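The Arm in the Back Room at Culton

I didn't set out to build a robot. I set out to fix a belt sander, and for that I joined Culton, a shared workshop on the second floor of an old dairy building, where forty bucks a month gets you a key, a locker and the right to argue over the good clamps. The sander is still broken. The robot, on the other hand, pushes toy blocks across a board, and I've been talking about it at dinner parties since spring (sorry, everybody).

The whole thing started with Jinlong Ren, who has the bench next to mine. He'd bought a used arm from a packaging line that was closing down, hauled it up the freight elevator on a furniture dolly, and then let it sit under a bedsheet for most of a winter. One night I asked him what it was for. He said he didn't know yet, did I have any ideas? I did not. We ordered noodles and started a list anyway.

The list was ridiculous. Sorting screws was on there, and frosting a cake, and something involving the cat. What we picked was the dullest line on the page: push a block from one spot to another. No fingers, no grabbing, just a stick and a shove. I figured we'd be done in a weekend!

We named the project Smadi, for reasons that made sense at one in the morning, and I kept the budget in a spiral notebook. The total so far is $1,452, and that includes the arm. Jinlong says it should be $1,422 because I counted a pizza run, and I say the pizza was structural. Either way, the biggest surprise was how much of the work had nothing to do with code. We spent days on the table. If the surface shifts by the thickness of a dime, everything the arm learned yesterday is a little bit wrong today, and you sit there blaming your math when you should be blaming a bolt.

So we got fussy about the table. Jinlong wanted to use a sheet of plain white board and be finished with it. I had a slab of maple I'd been saving for a coffee table, pale and wavy and far too pretty for this, and I'd already sanded it by hand (see: broken sander). We went with the maple. Then it had to be fastened down so it couldn't creep, and that ate up another evening.

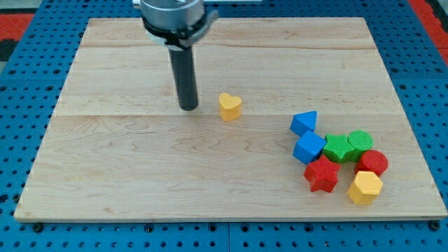 Pushing is sneaky, by the way. You'd think a heart or a star would go where you nudge it, but if you're off center by a hair the thing spins away from you like it's got somewhere better to be. Round blocks roll around the tip of the rod. Squares behave until a corner catches. And once a few of them bunch up, moving one means moving its neighbors, so the arm has to come at the crowd from a side that makes sense. I tried it myself with a chopstick, one eye closed, and I was terrible at it. That made me a lot more patient with the machine.

For the software we leaned on a free motion package called Hestar and a calibration sheet from Gridico, a two-person outfit that sells them by mail and writes very nice emails. Hestar draws the path, and our own code decides where to push from. That second part is mine, and it's ugly. It's got a variable named "hmm" that I'm scared to touch.

To teach it, we drove the arm by hand with a game controller and saved every run. We have 481 runs saved now. Jinlong did most of the smooth ones. Mine are easy to spot because I overshoot, back up, and mutter, and yes, the muttering got recorded too. When we let the program try on its own for the first time, it overshot and backed up just the way I do. I was weirdly proud. Jinlong threw out 13 of my worst runs the next morning and it got better right away, and I've decided not to take that personally.

People wander in from the other benches to watch, usually holding coffee. The guitar builder across the hall wants to know if it can sand. (Get in line.) A kid who came in with her dad asked why it doesn't just pick the blocks up, and I gave her a long speech about contact and friction, and she said, "But you could give it a hand." We priced out grippers that night. They start at more than the arm cost, so the stick stays for now.

Next up is speed. It moves like somebody carrying a full bowl of soup, and Jinlong thinks we can double that if we stiffen the stand. I've got some steel angle set aside under my bench, and he's bringing his drill on Thursday night's replacement, whenever our schedules line up again in June.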